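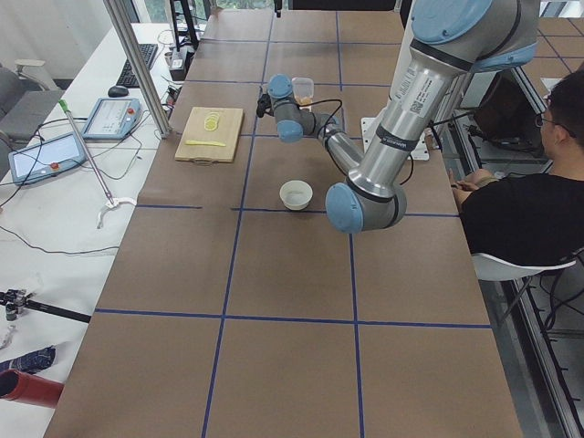 Slide 1: Can a machine do the chores yet?

Give the title and the length of the talk, then go straight to scope. Chores here means short manual jobs with ordinary objects, at home or in a small shop. Setting out food, clearing a bench, sorting a bin of mixed parts. No vacuuming and no lawn mowing. Both are floor coverage problems and both have been on sale for years.

State the short answer early so people can stop waiting for it. Parts of chores, under supervision, at a fixed station: working today. Whole chores, in a room the machine has not been set up for: still a research topic.

Slide 2: What counts as done

Most arguments about this come from a loose definition. Use this one for the rest of the talk. A chore is done when the result would be accepted by the person who asked for it, and nobody had to step in between the request and the result.

Under that definition a demo with a person resetting the objects after each attempt is a measurement of one step. That is still worth having. Just report it as a step.

Mention the three numbers to ask any vendor for: success rate per full job, time per job, and interventions per hour. If only the first is available, ask how the starting positions were chosen.

Slide 3: Why a kitchen task

Lemon slices, eggs, a cutting board, a bowl, a knife. All cheap, all familiar, and between them they cover most of what makes handling hard.

Slices: thin, flexible, and they overlap. The fingers have to separate one from the next before there is anything to lift. Juice changes the friction from one pick to another.

Eggs: rigid up to a limit and then not. Position control alone is a poor choice. A force limit on the fingers helps, and so does compliant padding.

Clear containers: depth cameras tend to see through the wall or return nothing. Expect bad estimates of where the rim is. A second view from another angle recovers some of it.

Bowl: easy to grasp by the rim, easy to knock sideways when placing something into it.

The tape on the paper divides the table into cells. Squares like these make it simple to write down where an object started and to put it back in the same cell for the next trial. Do not spend more than a minute on this.

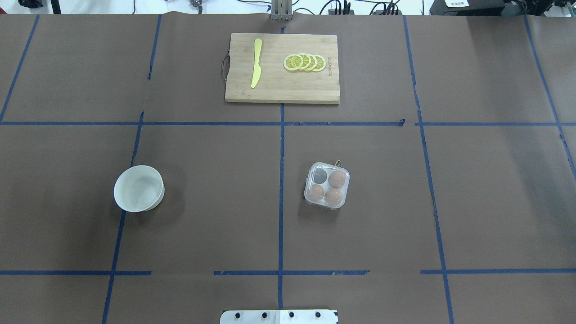
Is a two-finger gripper enough for kitchen work?

It is enough for picking up and placing most rigid objects that fit between the fingers. It is weak at turning an object in the hand, separating thin layers, and using tools made for a human grip.

Expect that one from the floor anyway. If it comes up early, point forward to slide 5.

Slide 4: The Clastance trials

Background in one line: Clastance is our bench study in Katbridge, and it ran one job, loading a bowl from a board, with the same object list throughout.

600 attempts in total. 229 finished with no help from an operator. In 195 more, the operator stepped in at least once and the job was then completed. The remainder were stopped or scored as failures. Read these slowly, people write them down.

Then the breakdown, without numbers, because the coding of failure types was still being checked in July:

Most common, grasp missed or picked up two items at once.
Next, object dropped in transit.
Then perception errors, mostly on the clear plastic.
Planning faults and hardware stops, rare by comparison.

Point out that the last line used to be the first. Arms are reliable now. The trouble has moved to the last few millimeters before contact.
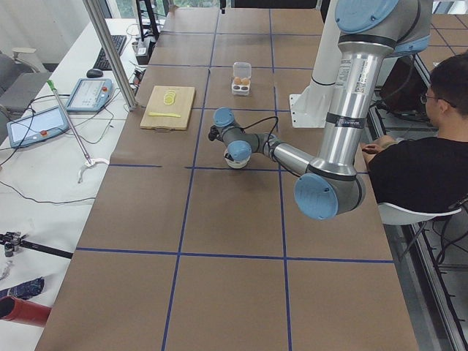
Speed needs its own minute. The median unassisted job was slower than a person by a wide margin, and most of the difference was spent near the object. Free motion across the table was fast enough. Approach, re-approach, and waiting for a new pose estimate used up the rest.

Do not extrapolate to a home. The stations had fixed lighting, fixed table height, and a known object list. Change any one of them and the rates above no longer apply.

Slide 5: Grippers and hands

Two fingers are cheap, stiff, and easy to model. Multi-finger hands can do more in principle, but they have more joints to calibrate and more cable to wear out. Suction works well on sealed, smooth packaging and badly on wet fruit.

Current recommendation for a small shop: two fingers with swappable tips, plus a fixture for any tool the robot has to hold. Redesigning the handle of a knife or a scoop costs very little next to redesigning the hand.

Slide 6: The shop floor case

The outlook is better in a shop. The same bin arrives in the same place, and someone is paid to look after the cell. Hado is the example to use. They run a small parts kitting line with an arm on each of 2 benches, on a single shift. One operator covers both benches and handles the exceptions.

What made it work was dull. They reduced the number of part types per bin, painted the fixtures matte, and moved the bins closer. The software changed very little over the same period.

Vitale tried a similar cell for packing mixed food trays and took it out again. Cleaning was the main cost. Every surface the food could touch had to come apart for washing, and the time lost was more than the labor saved. Good point to pause - people from food plants usually have something to add.
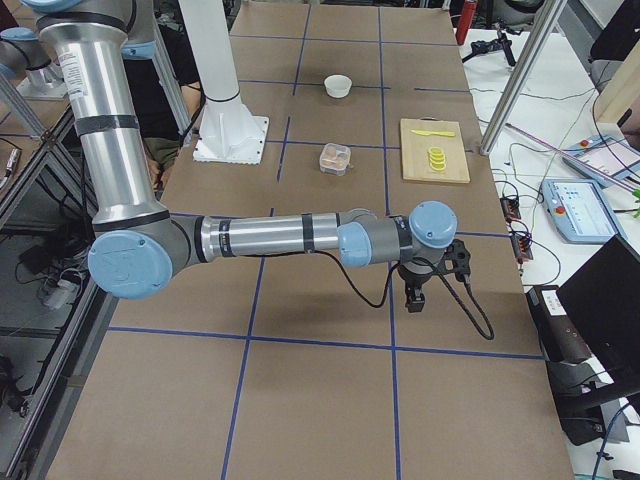
Safety belongs in this section as well. An arm that shares a bench with a person needs a stop within reach of that person, a speed limit chosen for the actual payload, and a risk assessment that includes whatever the gripper is holding. A collaborative arm with a sharp knife in its fingers is no longer a collaborative application in any useful sense. Plastic blades are a reasonable stand-in for trials.

Slide 7: What to buy, what to wait for

Buy now: fixed-station picking of rigid parts, machine tending, palletizing, simple kitting.

Pilot only: mixed food handling, folding of flat textiles, dish loading with a limited set of dishes.

Wait: anything described as general household help. Ask for unassisted results in a room the vendor has never visited.

If time is short, skip slide 5 and go from the Clastance numbers directly to Hado. Leave ten minutes for questions. The failure breakdown goes back on the screen during them.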